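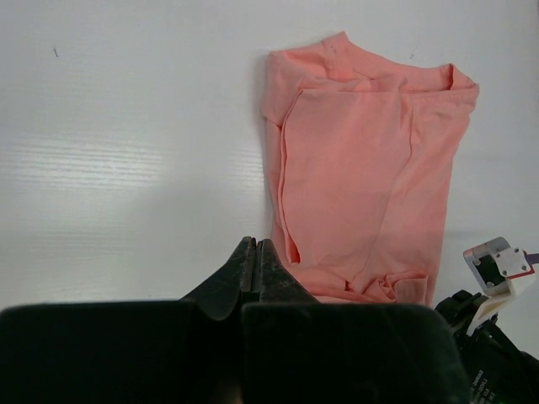 Drundero Two-Arm Folding Station
Sold and serviced by Haston
Reviewed at the Coutinho showroom open day, 2022-12-11

Price: on request. We requested it twice and were told it depends on the configuration, so we can't print one.

What you get: two arms, a gripper with narrow tapered fingers, wrist camera, white work table, control cabinet, one year of Stomadska software. The table is listed as an option on the order form, although every demo we watched used it.

The maker's sheet claims 384 garments per shift. It doesn't say how long a shift is, or what kind of garment. At the open day the garment was a T-shirt, and a plain coral-pink one at that. No buttons, no hood, no sleeves turned inside out. We asked to see a dress shirt and were told that was planned for May.

As for the fold, judge for yourself. The shirt comes out as a rectangle, more or less, with a long clean edge down the left side. The hem is bunched and the collar end is uneven. A store would refold it before it went on a shelf. For a hotel laundry or a rental bin it may be good enough — that depends on how picky your customers are.

We stayed for 14 runs. Staff stepped in on 2 of them, both times to straighten the shirt before the arms started. The sales sheet calls this "operator assist." We'd call it a person standing next to the machine, and you should put that person's wages in your math.

Good points: it's quiet, and the gripper fingers are easy to swap. The ones on the demo unit were scuffed and dusty, so ask what a replacement pair costs.

Lead time: 10 weeks
Warranty: one year, fingers not included
Trial: on site, paid, refunded if you buy

Bring your own laundry to the trial.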